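Thread, mostly grumbling. I work at the Arnavdale site of Sirnetti. We handle book returns: sort, rack, relabel, ship back out. Management says the new system from Zedik will "free us up." I've been asking for what ever since August.

**1/** First thing that changed was the break schedule. The system hadn't handled a single real order yet and we already had staggered breaks, so that "the line stays fed." There is no line. There's a row of tables and a bunch of us standing at them.

**2/** Second thing was the vocabulary. Putting a book in a file rack is now a "placement event." I did 200 placement events on a morning shift and my feet hurt exactly the way they did when it was called shelving.

**3/** The part they're proudest of is that the machine learns from us. Fine. Then I'd like to know what a person gets paid for teaching it, over and above what they got for doing the job. So far it's the same rate and a new lanyard.

**4/** You don't work with your fingers on the training tables. You work with a gripper in each hand, and a thick paperback is a very different animal that way. You can't feel the cover start to slide. You watch for it.
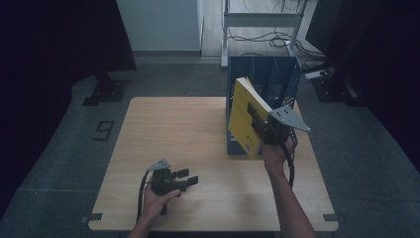
**5/** Will anyone at Arnavdale lose their job over this?

The company says there are no layoffs planned, and what I see is people leaving and their spots staying open. There were 18 of us on days last spring. Do your own math on what "no layoffs" means if the place just stops hiring.

**6/** I'll be fair. Lifting full totes wrecked my shoulder, and if they ever automate that part I'll bring a cake. But that's the part they aren't automating. They went for the light work, the stuff you could do at 60 with a bad back. Where does the person with the bad back go?

**7/** At the all-hands we got a slide that said 3835 placements logged so far. Big number, big font. I asked how many of those were done by the machine working alone. They said they'd circle back. Still circling.

**8/** The Tunstall site got theirs before us. A guy over there told me they spend about 10 minutes an hour clearing stuck books. That time goes down as "operator idle." So you're fixing the robot's mistake and the report says you were standing around.

**9/** What I'd want before it goes live here:

- clearing jams counted as work, in writing
- a training rate for training work
- somebody from the floor in the room when they set the targets

None of that is anti-robot. It's what you'd ask for with any new boss.

**10/** Somebody will reply that I'm scared of progress. I've worked through two scanner systems and a conveyor that ran backward – I'm used to progress. I'd like to see the pay sheet that comes with it.

**11/** Muting this for the night, I'm on at 6 a.m. If you work at a site that already went through it, my messages are open. Mostly I want to know what happened to your breaks.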